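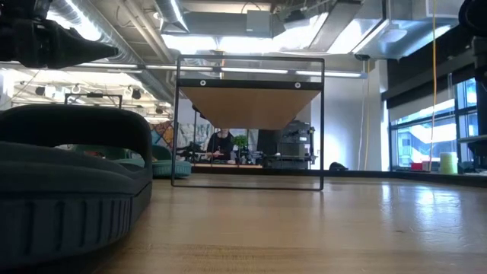
Quick one tonight, dinner's in the oven and I've got 33 tabs open.

Tables. I keep going on about tables, sorry. The pale butcher-block sort, strips all glued side by side, honey coloured, shiny enough to throw the windows back at you. Want one. Have wanted one since August, when we did the flat and ended up with the cheap white thing from Dedport that bows in the middle if you put a casserole on it.

Wiroj says oil, not varnish. Wiroj Kaewmanee, from the old Meesuk workshop, he did 3 coats on his and then a fourth becuase he got carried away. Lovely to touch. Shows every mug ring though. I'm leaning varnish, I like the gloss and I am not a coaster person.

Then the little stand. Black metal, thin bars, bit of light wood across the top part. Such a simple thing and I'd have two tomorrow. One by the bed, one for the plant that currently lives on a stack of magazines. Stakberg do something close for 50 quid but the legs are chunky, spoils it. The thin bars are the whole point, you can see the room straight through.

Also a mural!! Orange, blue and grey. Our hallway is magnolia. Landlord says no, have asked twice.

Measured the kitchen wall again, 76 cm is the deepest I can go before the fridge door catches. So thats the number. Will ring Kendel about offcuts in the morning. Timer's going, bye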